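Ticket 3789
Product: Sitompul joggers, teal
Opened by: Hanne Hauksdóttir
Status: Open

Cord is hanging out in a loose knot at the cuff and I can't get it back in. Joggers are on the table with the red and grey things still to be folded.

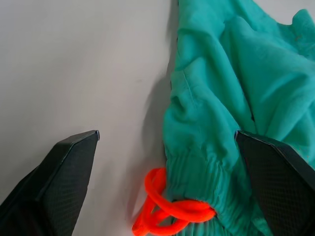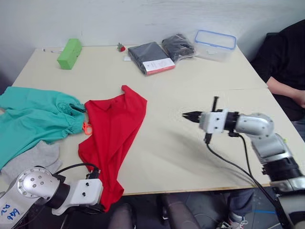 Tried so far: safety pin on the end of the cord, got halfway round and stuck at the back seam. Tried again from the other side, same place.

Reply, Aksel Kvaran, Friday 14:10
The channel is stitched down at the back seam on some pairs. Turn them inside out and feel for a line of thread across it. If you find one, don't force the pin. Send them back and quote 323 on the label.

Hanne, 16:45
Found the thread. Will post them Monday.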